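Home | Posts | Replies | Media | Topics

Lâm Ông
August

Thread on the cable fault we had on the bin picking cell. Several people asked what went wrong after I mentioned it in passing, so I'm writing it out once. Long, sorry.

1/ Background. The cell picks mixed household objects out of a bin and puts them in a tote. The arm runs our planner, the grasp software is Balleo, and the logging is Zastix. None of those three was the problem, though I spent a good while blaming each of them.

2/ What we saw: in the middle of a long run the gripper stopped reporting its position. The arm kept moving for a moment, finished the segment it was on, then faulted. Error text said "tool communication lost." Clear the fault, restart, everything fine. Ran all afternoon.

3/ Next morning, same thing. Then twice before lunch. Then nothing until evening. If you have worked with intermittent faults you know the mood.

4/ First guess was software. We had updated Balleo that week, so I rolled it back. Fault came back on the old version inside an hour. Put the new version back.

5/ Second guess was the network switch. Swapped it for a spare. No change. The old one is fine and is now in the drawer with the other switches I have wrongly accused.

6/ What I should have done first was plot where the arm was each time. Zastix keeps joint angles with every error, so the data was sitting there. We had 1,045 picks logged by then and 10 of them ended in the fault.

7/ All 10 were with the wrist rotated hard the same way, on reaches toward the back of the bin. Zero faults with the wrist near neutral. At that point I stopped reading code and got a flashlight.

8/ For anyone who hasn't seen the setup, the cables run down the outside of the arm and loop under the wrist before they get to the tool. The loop has to have enough slack for the full rotation, and not so much that it drags on the bin wall.

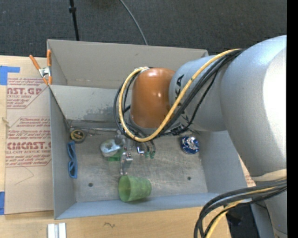 Arm over the bin. Yellow cable and the black bundle both loop under the wrist cover.

9/ The dress pack had been redone in the spring when we changed grippers. Whoever did it (me) put a tie one notch tighter than the old one. In most poses you can't tell. At full wrist rotation the black bundle went tight and pulled on the gripper connector from the side.

10/ The connector latch was still closed and looked good. I had checked it twice with the arm parked, and parked is a neutral pose, so of course it looked good. Jogged it slowly to one of the bad poses and you could see the plug lean.

11/ We took the connector apart. Two pins had worn on one side and one wire had broken strands where it enters the crimp. Still making contact most of the time. That's your intermittent.

12/ Now the part that bothers me more than the downtime. When the link drops, the gripper holds its last command. If it was closing, it keeps closing. If it was holding something, it keeps holding it. The arm doesn't know either way.

13/ For a cup or a foil ball in a bin that's a nuisance. For somebody reaching in to clear a jam it's a pinch hazard. Our written procedure said "clear the fault, then remove the object." Clearing the fault brought the tool power back up. So the procedure had the steps in the wrong order.

14/ No one was hurt and no one had a hand near it when it happened. I checked the log for every one of the 10. I still wrote it up as a safety issue and stopped runs until the procedure was changed.

15/ New order is: stop button, tool power off at the box, confirm the gripper moves freely by hand, take the object out, close up, then clear the fault from the pendant. It takes longer. Fine.

16/ Hardware fix: new cable with a right-angle connector, and a strain relief bracket so the load goes into the bracket and stays out of the plug. Adomaitis at the machine shop made the bracket in a day. First one had the holes mirrored because my drawing was mirrored. Second one fit.

17/ The tie point moved back up the arm. I marked the cable with paint pen where it should sit, so if it creeps you can see it without measuring.

18/ Software change, small one: the planner now has a limit on wrist rotation that stops short of the hard range. We lose a few grasps in the back corners. Balleo finds another approach for most of them and skips the rest.

19/ We also added a check to the start-of-shift list. Jog the wrist to both ends slowly, watch the loop, watch the connector. It takes 3 minutes. The old list had "inspect cables" and a tick box, and I ticked it every morning of the fault.

20/ Since then: 5 long runs, no tool communication faults. That's not enough to call it solved. I'll trust it more after another month.

21/ Someone at Stutwood asked if routing the cables inside the arm would have avoided all this. Some of it. You still have a last stretch at the tool that has to flex, and when an inside cable goes bad you're pulling covers off for half a day. I'd still take outside cables on a cell where we change grippers this often.

22/ Replies are open if you've had the same thing. I'd especially like to know how long your wrist cables last before you replace them on schedule. We didn't have a schedule. We're setting one now and I don't have a good number to start from.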